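**The Ferry Shed**

Kerttu Rissanen kept her father's oars in the shed at Trurine for 15 years. In January she rang Velimir Vukadinović and told him he could have them for 90 dollars.

He drove out after tea. The blades were split and one collar was missing.

"They're no good for rowing," he said.

"I know that."

He paid her anyway and tied them to the roof racks. She stood on the gravel in her socks and checked his knots, then did one of them again.

"Dad would've walked home before he trusted that," she said. 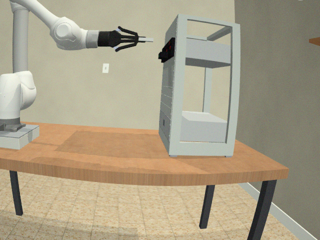

Page 13

Velimir drove back slowly with the window down. At the bridge he pulled over and tried the knot. It held.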